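Work and Automation, Unit 6
The Desk Next to Yours: when the arm moves into the office
Notes prepared by Hrefna Briem

Welcome back, everyone, and thank you for the lively talk we had about the Grirkstead packing hall (I am still thinking about some of what you said!). Last time we stayed on the factory floor, where people have lived with machines for generations and there are yellow lines and fences and a shared sense of who stands where. Today I would like us to move somewhere softer and, to my mind, a good deal harder, and that is the ordinary desk.

Our case is Ondier, a firm that keeps records and lends out equipment from its building in Sernport. Last August it began planning for arms that would tidy and reset shared desks between shifts. The plan was first tried out in simulation, and I would ask you to look at the desk with the eyes of the person who has to sit down at it, as well as the eyes of the engineer.
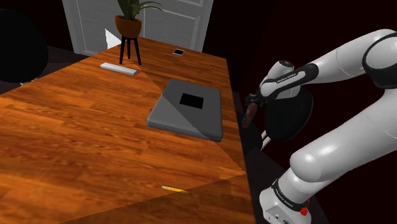 Figure 2. Simulated desk with a Franka Emika arm, its gripper near the laptop.

A laptop, a phone, a pencil, a plant at the back. To a planner these are objects with a shape and a place to go. To the clerk who shares that desk, the pencil may be lying just so because it marks where she stopped, and the phone may be at the far side because she is trying not to look at it. Ondier's inventory listed 3872 items that an arm might meet, and the list had a column for weight and a column for grip, but no column for "please leave this alone." When the clerks were finally asked, that was the column they wanted most, and they had plenty to put in it.

There is also the matter of the work that goes away and the work that arrives. The evening tidying used to belong to two people, who also noticed when a lamp flickered or a colleague seemed low. Under the plan they would become arm supervisors, with better pay and a screen to watch. One of them was delighted. The other asked who would water the plants, and I think it's a very good question to carry into your groups.

For next time, please read the Lục chapter in your course pack, the whole of it if you can manage, and bring a page on a shared space you know well. Write down what a newcomer would put in the wrong place, and how they would find out.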